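I have been meaning to sort out the odds and ends drawer since February, and last night after supper I finally put the kettle on and got down to it. You would not believe how long one drawer can take when you stop to fuss over every spoon! Half of it went straight back in, I'm afraid, but a few pieces got pulled out to go on the table by themselves.

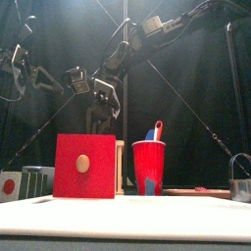 The tall red cup with its two handles, and the little pot off to the right.

I do love that red cup for utensils - it is plastic and cost me next to nothing, and it's tall enough that things stay put. The pot with the wire handle I'd like to hang somewhere, if Gopinath will ever lend me his drill again. Tomorrow it's the baking tins, all 14 of them, so wish me luck.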